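Wastel 7 for two-arm shelf work: a planning and perception stack under test
Last updated 7/9/21
14 comments

Wastel is a motion planning and perception package from Orport, sold by yearly licence and aimed at labs that run two arms with multi-fingered hands. We had used version 6 on a bench setup and skipped the point releases. Version 7 brings a new grasp planner, a rewritten shelf model and a task editor that no longer needs its own machine.

Installation took a morning. The drivers for our arms were picked up without trouble. The hand drivers were not, and the joint limits had to be entered by hand from the maker's sheet. The manual covers this in an appendix that the index leaves out.

Our test task is moving fruit between a basket and a set of open cubbies, with one hand on the basket handle and the other free to pick or place. It is a fair test of a planner. The held basket is an obstacle for the free arm, it can swing, and the dividers leave little room for the wrist.
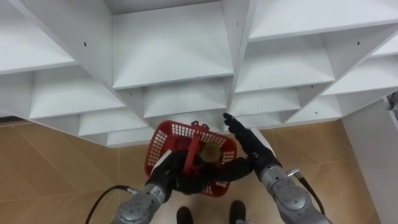
Version 6 treated anything held as a rigid box fixed to the hand. Version 7 lets you attach a mesh with a pivot and a swing limit, and the collision checker grows the held object to suit. With the limit at 10 degrees, plans were short and the elbow stayed low. At wider settings the planner began to refuse the lower cubbies altogether, and the log gave only "no path" with no hint as to which pair of bodies was at fault. Version 6 at least named the links.

Planning time is good. Over 200 runs the median was 90 ms per arm segment on our control PC, with a long tail when both hands had to meet over the basket. Coordinated plans are still built one arm after the other, so the second arm gets whatever space is left. Swapping the order sometimes turns a failure into a clean path. The task editor ought to try this by itself and does not.

Perception is more mixed. The shelf model is now fitted from panel edges, and it coped well with white boards against white dividers once we had raised the exposure floor. Fruit on an open shelf is found quickly. Fruit inside the basket is harder: the fingers hide most of it at the moment the grasp is refined, and the tracker then falls back on the last full view. If the basket tilts in between, the pose is stale. There is a setting to tie the tracked object to the basket frame. It is off by default and should be on.
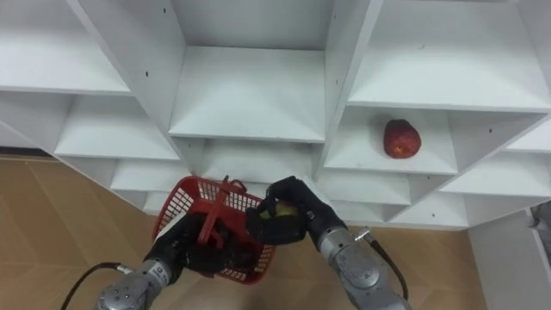 Both hands at the basket, with a red apple on the shelf to the right.

The Hiltero plug-in for recording joint data works as before. Despina Dimitrov wrote our export script against the old log format and had to change two field names.

Good: fast single-arm plans, swing limits on held objects, sound shelf fitting.
Bad: poor failure messages, fixed arm order, weak defaults in the tracker.

Users of version 6 with one arm can wait. For two-arm work the held-object model alone is worth the upgrade fee. Orport lists a patch for the log messages in August, and we will rerun the lower cubbies when we have it.

Shares: 31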